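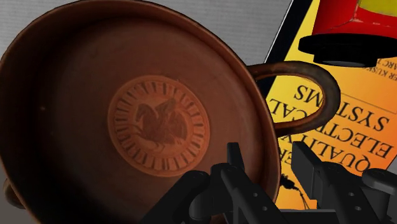

Interior of a bowl with a central medallion ringed by tongues

The Etine Group is a set of painted drinking cups and shallow bowls named after the village of Etine, where the first pieces were found in a farm well. It comprises 14 complete vessels and some 200 fragments, most of them held at the Bullwood Museum.

The group was defined by Magdolna Szabó, who compared the shape of the feet and the drawing of the borders. She assigned the cups to one workshop with at least two painters – the second known only from fragments. Earlier writers had treated the pieces as imports.

The clay is fine and fires to an orange color. Rim diameters vary little within the group, and eight of the complete cups carry a scratched mark under the foot. The meaning of the mark is disputed. Szabó read it as a price, while Sotiropoulos took it for a trader's sign.

A second deposit came to light at Utix in August, during work on a drain. It added 400 small sherds, not yet published, and a damaged kiln support. The Utix material is stored separately from the main collection.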